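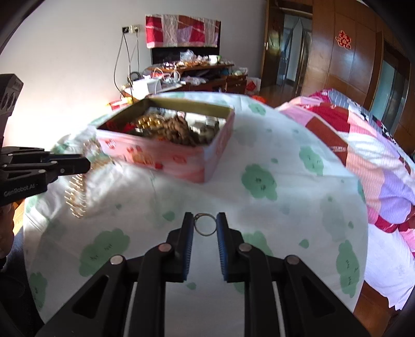 A thin metal ring between the fingertips of a hand-held gripper, with a second gripper alongside.

News > Technology > Automation > Interviews

Print this page | E-mail this page

April - By Wenjie Meng

Yogesh Kanaujia would like me to stop calling it a rule book. "It's a code of practice," he says, for the second time before our coffees have arrived. "A rule book has someone behind it with a whistle."

The code is 12 pages long and covers what should happen when people with hand-held grippers go into ordinary homes to record everyday tasks, so that robots can later be trained on the recordings. Kanaujia wrote most of it for Hunemia, the industry group in Waromley that has spent the past year trying to get its members to behave alike. I've read it twice. It is clearly written and, as far as I can tell, binds no one to anything.

He takes that better than I thought he would. "It binds anyone who signs it."

And how many have signed? He'd prefer to announce that in winter, when the list is longer. I ask whether the list has anyone on it. "It has Nechyporuk," he says, meaning the data firm across the harbour in Clusovport, where he worked until he took this job. I put it to him that his old employer signing his new document is a thin start. He stirs his coffee. "It's a start."

The section I wanted to talk about is the fourth, on small valuables. Recording crews like jewellery. Rings, chains and strings of beads are hard to pick up and harder to put down neatly, and a gripper that only ever meets mugs and sponges learns about mugs and sponges. The code says the householder must be in the room, that every piece must be written down by the householder before the first take, and that the same sheet must be signed again before the crew packs up.

"People hear that and think we're worried about theft," Kanaujia says. "I'm more worried about a clasp. These fingers have a pad on them, they look soft, and an operator who's been at it for three hours stops feeling how hard he's squeezing. If it's your grandmother's bracelet, you don't care whether it was malice or a sore thumb."

So why not simply ban family pieces and have crews bring their own? An early draft did, it emerges, and members hated it. They argued that costume jewellery bought by the bag all behaves the same way, and that the value of going into a home is in the stuff people really keep. Kanaujia gave in. The published wording says crews "should consider" supplying items.

I tell him "should consider" is the sort of phrase I'd want if I were planning to ignore a document. "You're not wrong," he says. "I lost that one."
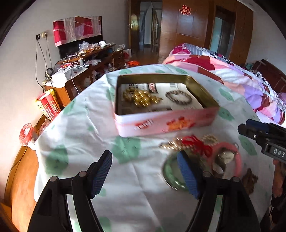

Gripper fingers over bangles, beads and chain, with the open box behind.

Then there's the background. A wide lens doesn't care what the task is. It takes in the quilt and the wardrobe, the parcels, the doorway into the next room. The code asks crews to do a walk-through with the householder first and offer to cover or shift anything they'd rather not have recorded. It doesn't ask them to blur what's left. Kanaujia says blurring wrecks the footage for training if it's done badly, and it is mostly done badly.

I find this the weakest part of the whole thing. A householder with a stranger at the door and a payment waiting is not going to spend half an hour deciding what her shelves say about her. When I say so, he points me to the withdrawal clause, under which anyone can have a session deleted within 30 days of... he checks, and corrects himself. The number of days was taken out. It now reads "within a reasonable period".

Reasonable to whom? "To both parties," he says, and has the grace to look uncomfortable.

Samran Petchrat was less diplomatic when I rang. Petchrat trained operators for several years and sat in on the early drafting before walking away from it. "The paperwork's fine," he told me. "The trouble is pay. You pay a crew by the accepted take and then hand them a checklist that takes up the first part of the morning. What do you reckon happens to the checklist?" He wanted a minimum hourly rate written in. Hunemia's view was that pay sat outside the scope.

Kanaujia doesn't dispute the account. "Samran's right that piece rates push people to hurry. I can't put wages in a technical code. I'd have had no members left to sign it." He does point to section seven, on operators' hands and wrists, which caps continuous gripper work and calls for a break between task sets. I ask who checks. The crew lead does, on a form. Who's the crew lead? Usually the other operator.

There is one part I'd defend. The labelling section requires failed attempts to be kept and marked as failed, with drops and fumbles left in. Firms have been known to throw these out so that their libraries look cleaner to buyers, and a buyer has no way of telling. Kanaujia lights up on this subject and talks for ten minutes about a necklace that slid out of the fingers over and over until the operator changed her angle. "That's the good stuff. Why would you bin it?"

It's also, I notice, the only section that uses "must" from top to bottom, and the only one that chiefly protects the customer. I read him both observations. He asks for the copy of the code, turns to section seven and goes looking for a "must" there. He finds one. It concerns the storage of batteries.

The code is due for review after its first year. Kanaujia says he'll try again on supplied items and on a fixed withdrawal period, and he would like spot checks by someone from outside the industry, if the members will pay for them. They have not yet been asked.

Print this page | E-mail this page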